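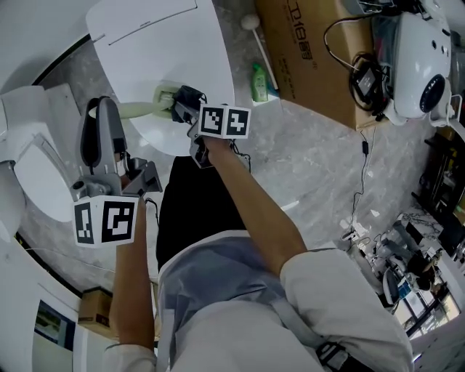
February
By Orla Ní Chonaill

Tusora Work Table, White (item 3420)

We've been waiting a good while to put the Tusora on its own page, and I'm very glad to be the one writing it. It's a white table with a rounded shape and a thin dark line near one edge of the top, made for rooms where people stand up and do things: sorting, wiping down, mending, laying out tools, opening the mail, repotting the plant that should have been repotted last summer. It's plain and friendly to look at. I've had one in my own workroom since the first batch came in, and I find myself carrying jobs over to it that I used to do on the floor.

The Tusora was drawn by Lilla Kocsis for Bruler, who you may know from their benches and wall rails. Lilla works standing up most of the day and wanted a table you could walk past in a hurry with your hands full. If you've ever caught a hip on a square tabletop while carrying a box, you'll know what she was after! The rounding is the first thing visitors say something about in our showroom, and usually they've got a hand on it while they're saying it.

What it's good for

Long-handled things, to begin with. Brushes, scrapers, dusters, ladles, garden hand tools, whatever you've got with a handle that never quite fits on a shelf or a counter. Lay it across the top and let the handle run out over the side, and you can work on the business end while the rest stays out of the way. I do my cleaning tools this way at the end of the month (all of them in one go, with the radio on) and it's turned a job I used to put off into one I rather like.

It's also a very good table for sorting. Tip out a drawer, go through it, put back what belongs. White makes small things easy to spot, so screws and hair clips and the tiny washer from the tap don't vanish the way they do on a patterned surface. I sorted a shoebox of buttons on mine over two evenings and found several I'd given up on.

And it's a good in-between table, the kind that takes whatever you happen to be holding when the doorbell rings. A room that's being set up, or moved out of, or just lived in hard, always needs a place like that. Boxes can go on the floor and chargers can pile up wherever they pile up, but one clear working surface makes the whole room feel as if it's getting somewhere.

It would not be my pick for a dining table. You can eat a sandwich at it, and I have, but it was made for standing work and a family dinner wants more room for elbows.

Where it looks right

We get asked about this a lot, mostly by people with gray floors. White on gray marble patterns is lovely, calm and bright together, and the table doesn't fight with the pattern. It sits happily near other white things too. A white wall, a curved wall especially, makes a good backdrop, and the rounded outline picks up the curve in a way a square table can't. Against dark shelving it stands out more, which I happen to like, though Duván in the showroom prefers it the quiet way, white with white.

If you're short of floor, try it a little way out from the wall before you settle on pushing it up close. It's a table that wants to be reached from more than one side. In my workroom it stood against the wall for a week, then I pulled it out to sweep and never pushed it back. Two people can work at it from opposite sides without much negotiating, as long as one of them isn't laying out a jigsaw.

Light matters more than you'd think. Near a window you get a soft, even brightness off the top that's wonderful for close work. With the window directly in front of you and a low winter sun, it can be a bit much, so turn the table or stand on the other side until about lunch. A lamp from the left (or the right, if you're left-handed) does nicely after dark.

Setting it up

Choose the spot first and sweep it. Put the carton down flat, open it along the taped side, and keep the padding nearby for the top to rest on while you work. The instruction sheet is on one page, with large drawings, and it really is all you need. Tighten everything loosely the first time around, stand the table up, check that it sits level, then go around again and tighten properly.

Floors are hardly ever as flat as they look. If there's a rock when you lean on it, turn the table a little before you start adjusting anything. Half the time a small turn takes care of it. Felt pads are in the small bag with the fittings, and I'd put them on before you first drag the table anywhere, especially on a smooth floor.

Give some thought to cables. A table in the middle of a room invites them, and a cable trailing across the floor will find your foot sooner or later. Run it along the wall as far as it'll go and cross the floor at one place only. Bruler sells a clip set for this, though a bit of tape works fine as well.

Looking after it

A soft cloth, warm water and a small drop of dish soap. Wipe, wipe again with clean water, dry it with a towel. For most people that's the whole routine.

Ink and marker should be wiped up while they're fresh. Tea rings come off with the same soapy cloth if you let it sit for a minute. Please keep scouring powder and the rough side of the sponge away from it, as they'll dull the finish and then that patch will show forever. Hot pans need a trivet. So do hot glue guns, as Chia-hao in our repair room would like me to mention, in somewhat larger type than I'm allowed.

Crumbs and dust like to gather along the line in the top. A dry, soft brush run from one end to the other clears it in a few seconds, and I do mine before wiping so that nothing gets pushed around damp. An old makeup brush is perfect.

Goes well with

The Ellon stool, if you'd like to perch now and then. It's high enough for the Tusora and light enough to hook with a foot. I wasn't sure about the two together until I saw them side by side, and now I can't picture the table with any other seat.

The Salazar tray, which is shallow, has a good lip all the way around, and holds small parts in one place while you work. Very handy for anything with springs in it. It also makes clearing the table quick when you need it for something else, as the half-finished job simply lifts off and waits on a shelf.

Any stand for upright storage. Things with long handles are easiest to live with when they have a place to stand after their time on the table, and a corner by the wall usually does it.

What customers have told us

Yhon Cusi bought one for a shared studio and wrote to us afterward: "We ordered it for cutting fabric and it gets used for everything else. I have to book it in my own studio. Very happy with it, please tell Lilla."

Another customer keeps hers in a hallway for parcels and gloves and says the rounded shape has saved her coat pockets, which used to snag on the old cabinet. A third was less taken with how readily white shows pencil smudges. That's fair. It does show them, and they wipe off.

Stock and delivery

We have 106 of the white in the warehouse as I write, which should see us well into spring. Other colors have been asked for (pale green is the favorite by a long way, and I'm lobbying hard for it) but there's no date for any of them yet, so please don't hold off on our account.

The table ships in a single carton. It's comfortable for two people to carry and awkward for one, mainly on stairs. Our driver will bring it to the room you choose if you tick that box when ordering. Please hang on to the carton until you've set the table up and are sure you're keeping it, as returns need to come back in the original packing.

You're welcome to try one at the showroom. Bring whatever you'd be working on, spread it out and stay as long as you like. Duván Bermúdez is there most mornings and knows the Bruler range far better than I do, and he'll happily pull the Ellon stool over so you can try the pair.

Spare fittings and felt pads can be ordered through the repair room. Quote item 3420 and Chia-hao Yip will put them in the mail.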